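Manuals > Horncombe House > Linen and Tables > Section 4: White cloths, laying, checking and folding

4. WHITE CLOTHS

Applies to the Marino table cloths (stock number 3403) and the plain white overlays used on the long table. It doesn't apply to the napkins, which have their own section, or to the old damask, which should stay in its drawer until Ilaria Melis asks for it.

Revised 22nd May by Gerardo Benedetti. The previous version repeated most of the supplier's leaflet. I have taken out the parts of the leaflet I couldn't get to work, and marked the parts I still have doubts about.

4.1 Before you start

You will need:

- the cloth, still folded
- the Altix underlay for that table
- a dry lint roller
- a clean hand towel
- the steamer, filled, if the cloth has been stored for longer than a fortnight

Clear the table completely. The leaflet says the cloth can be "floated" over a table with the candlesticks left standing. I have tried this. Perhaps it can be done with a very small cloth and a very small candlestick.

Wash and dry your hands, and take off rings and watches. Hand cream is the usual cause of the see-through patches that get blamed on the laundry.

CAUTION: Do not use the tabletop as an ironing surface. The underlay is sold as heat resistant, but the packet gives no temperature, and a claim with no temperature attached isn't much use to anyone holding an iron.

4.2 Fitting the underlay

1. Wipe the table and let it dry fully. Moisture trapped under the underlay leaves a bloom on the polish.

2. Lay the underlay with the brushed side up. If you can't tell which side is brushed, drag a corner of the hand towel over it. The brushed side grips.

3. Smooth it from the middle outwards with the flat of your hand.

4. Check that it stops short of the table edge all the way round. If it hangs over, you have the underlay for the long table. Change it now. Tucking the extra underneath looks fine until someone sits down and their knees find it.

Note: The underlay is described as non-slip. It slows the cloth down. Treat it as nothing better than that, and don't lean on the table to test it.

4.3 Laying the cloth

Two people for the long table. One person can manage the others, whatever the leaflet says about always working in pairs.

1. Put the folded cloth on the table with the centre crease along the middle and the hem side down. The hem is the side where the stitched turn-over shows.

2. Open it along the length first. Keep it low. Snapping it out like a bed sheet fills it with air, and it comes down crooked.

3. Open the near side, then walk round and open the far side. Do not pull it across from where you are standing.

4. Look at the drop on both long sides. It should match by eye. If it doesn't, lift the cloth at the middle and shift the whole thing. Tugging at a hem moves the hem and leaves the rest where it was.

5. Smooth from the centre crease outwards, palms flat, with no fingertips.

6. Leave it for a few minutes and look again. Cloth that has been folded tightly tends to creep a little as it relaxes.

If the centre crease still stands up, use the steamer held well above the cloth and moved along without stopping. Let it cool before you touch it. There is a bottle of Ultov crease spray in the linen cupboard, and you may use it if you like. I have sprayed one half of a crease with Ultov and the other half with tap water and would not care to bet on which was which. The tap water doesn't smell of pears.

CAUTION: Never steam a cloth with a mark on it. Heat can set a stain that would otherwise have washed out.

4.4 Checking for marks

This is the step people skip, and the one that causes the complaints. Do it after laying and before anything goes on the table.

1. Turn on the ceiling lights and open the blinds fully.

2. Stand at one end and look along the cloth at a low angle.

3. Do the same from the other end.

4. Bend down and look straight at anything you noticed. Mark its place with a clean coin or a folded slip of paper so that you can find it again.

5. Run the lint roller over loose fluff, in one direction only.

6. If a mark remains, go to the table of marks in 4.5. Don't rub it to see what happens.
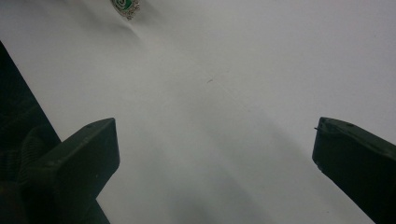 Shade is a poor guide to whether a cloth is clean, and most of the cloths sent back to us as "grey" turn out perfectly white by the window. One stretch of plain, smooth white fabric can look brightest towards the top and the upper right and noticeably greyer low down in the middle, and a matt surface gives you no shine to help you judge. A greyness that fades in by degrees needs a second look from a different position before you do anything about it. If it moves or disappears when you change places, leave the cloth alone. If it stays put, and particularly if it has an edge, treat it as a mark. I would sooner you walked round the table twice than sent good linen to be washed for a shadow.

The other thing to be wary of is comparing cloths. Put any white beside another white and one of them will look dingy. Compare a cloth with itself: turn up the underside of the hem, which sees less daylight, and hold it against the top. If the two agree, the cloth is as white as it is going to get.

4.5 What to do about a mark

Tea, coffee or wine: Take the cloth off. Blot it with the hand towel, rinse the place in cold water from the back, and put the cloth in the soak bin. Do not add salt. I know what your grandmother did, and so did mine, and the cloth then had wine and salt on it.

Candle wax: Let it harden. Lift off what will come with the edge of a plastic card. Send the cloth to the laundry with a tag on it. Brown paper and a warm iron can work, but they can also drive coloured wax further in, so that method is kept for white candles only.

Grease: Work in a little plain washing-up liquid with a finger, leave it while you fetch the replacement cloth, then put the greasy one in the soak bin. Use the clear liquid. The green one has left green before now.

Rust: Do nothing. Tag it and leave it for Ilaria Melis.

Anything you can't name: Tag it "unknown" and don't guess. A wrong guess on a tag does more harm than a blank one, as the laundry will believe you.

Note on bleach: The leaflet says the Marino cloth is "bleach safe with care" and doesn't say what the care consists of. We don't use bleach on it. It may well be safe. I have seen the hem thread on one cloth go yellow while the cloth stayed white, and that was enough for me.

4.6 Taking off and folding

1. Clear the table. Shake nothing out indoors.

2. Brush crumbs towards the middle, gather the cloth in over them, and carry the whole bundle to the yard door.

3. Check for marks again. A cloth with any mark goes to the soak bin or is tagged. It does not go back on the shelf with the bad side folded in.

4. If it is clean, fold it in half lengthways, hem side inwards, then in half lengthways again.

5. Roll it from one end around a cardboard tube if there is one free. If not, fold it loosely across the width into 4 and don't press the folds down.

6. Place it on the shelf with the stock number facing out.

The tubes do reduce creasing. I expected them not to, and was wrong. They are also forever being borrowed for posters, so look behind the office door before you decide there are none.

CAUTION: Cloths must be bone dry before they go on the shelf. "Nearly dry" grows spots. If a cloth feels cool against the inside of your wrist, hang it up again.

4.7 Rotation and washing

Take cloths from the top of the pile and return clean ones to the bottom. This only works if everyone does it.

A cloth that has been laid but not used can be laid once more without washing, provided it passes 4.4. After that it goes to the laundry even if it looks fresh.

Wash at the temperature on the sewn label. If the label has gone, use the warm cycle, half a drum, and no softener. Softener makes the cloth feel pleasant and soak up less, and a table cloth that won't absorb a spill sends it into someone's lap.

The makers say the cloths will keep their finish for over 2 years of regular washing. "Regular" isn't defined. Ours are being counted by the laundry book from June, and the figure will be changed here if the book disagrees with it.

4.8 Faults

Cloth slides when plates are moved: the underlay is upside down. See 4.2, step 2.

Uneven drop that can't be corrected: the cloth has shrunk along one side. Fold it, tag it, and keep it for the sideboard.

Crease returns after steaming: the cloth was moved while warm. Steam again and wait longer.

Fluff returns after rolling: change the sheet on the roller. If it still returns, the cloth was washed with towels, and somebody should own up.

Loose thread at the hem: snip it close with scissors. Never pull.

Fault not listed: write it in the laundry book with the table, the cloth and what you had already tried, including anything you would prefer not to mention.

Section 5 covers napkins.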